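**Insertion on the sorter board: spiral search vs. wrist-image residual**

**tolerance_stack** (thread starter)

Posting results from our side of the Malance comparison. Task: put the two-legged piece into its recess in the foam sorter board, starting from a nominal pose with a random offset in position and yaw. Two methods were compared. Method A is a plain force-guided spiral search. Method B predicts a small correction from the wrist view before descent, then runs the same spiral with a tighter radius if contact comes too early.

We ran 712 attempts, split evenly. The other pieces stay standing in the board throughout, so the approach has to clear them. Only the arch piece is scored.
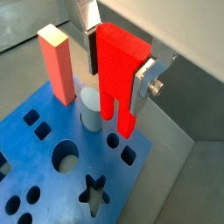
Method B needed fewer contacts per insertion and the spread was much narrower. Where it failed, it failed on yaw. The correction in x and y was nearly always good enough, but a two-legged piece turned by a few degrees will sit on the rim with one leg and read as a normal early contact.

**grommet9**

What does "success" mean for you? Foam gives. With enough downward force the legs can be squashed in at an angle and the force trace looks fine.

**tolerance_stack**

Final height within 2 mm of the reference, gripper open, piece still upright after release. Downward force is capped at 9 N. I agree that foam is forgiving, and I would not carry these numbers over to a hard board.

**slow_descent**

I don't accept the comparison as it stands. Method A gets the full search radius every time and method B gets a reduced one. You are measuring two things at once. Run A with the reduced radius as well, otherwise the contact count tells us nothing about the vision part.

Also, is the board fixed? If it can slide on the bin floor, a spiral search will push it along, and the longer search suffers more.

**tolerance_stack**

Fair on the radius. I have 20 runs of A with the small radius and it mostly times out, which is what you would expect with the offsets we use. That is too few to report.

The board isn't clamped. We re-register it before each attempt from the side camera. Slip within an attempt is not tracked. Layout and reset order are on the Storkbridge wiki, pasted below so people needn't log in.

> **Cell layout, sorter task**
>
> The board goes towards the back of the bin, on the right, turned slightly. The black L-shaped fixture stays on the floor to the left of it and is part of the collision model. Do not move it between runs. Pieces stand upright on the board before the arm is enabled.
>
>
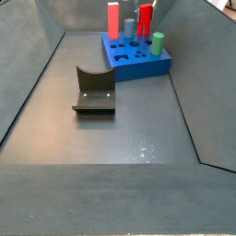

>
> *Page last changed: August, 16:40*
>
> Reset order: open gripper, retract, register board, regrasp. If registration disagrees with the previous pose by more than the threshold in the config, discard the attempt and log it as "moved". Discarded attempts are not counted as failures.

**slow_descent**

"Discarded attempts are not counted as failures" is the problem I was getting at. If A moves the board more often, A loses its worst attempts from the total. That would favour A, so your result may hold up better than you claim, but you should publish the discard rate per method.

**grommet9**

Disagree that it must favour A. It depends whether the board moved during the insertion or during the retract. The log can't separate those.

**tolerance_stack**

Correct, it can't. I'll add a registration step between release and retract and rerun both arms of the comparison.

**cisternas_lab_2**

We tried the same residual idea on the Cisternas set-up and got a worse yaw error than yours. Our wrist camera loses the lower end of the piece near contact, so the network was guessing from the top edge. We moved to a fixed view for yaw only and kept the wrist view for x and y.
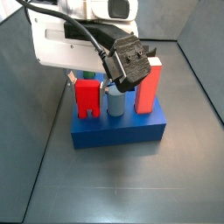 Yaw from a fixed camera has its own trouble, and I would like to hear how others deal with it. The estimate depends on seeing enough of the held piece and its neighbours at the same time. With the end plate hovering just above the short light blue cylinder, part of that cylinder is shaded and the green piece behind the red notched one shows only its top. Any edge-based fit that relies on the neighbours for reference gets poor in that arrangement. Masking them out and fitting to the board edges alone was more stable for us.

**slow_descent**

Board edges only works if the board is rigid enough to have edges you trust. Ours is chewed up at two corners.

**cisternas_lab_2**

Then fit the long side and ignore the corners. The Wokudik registration script has a flag for it, although the default is off.

**tolerance_stack**

I'll try that along with the small-radius A runs. Raw force traces are going up in the same folder as the config. Discard counts will be listed per method, with "moved" split into before and after release.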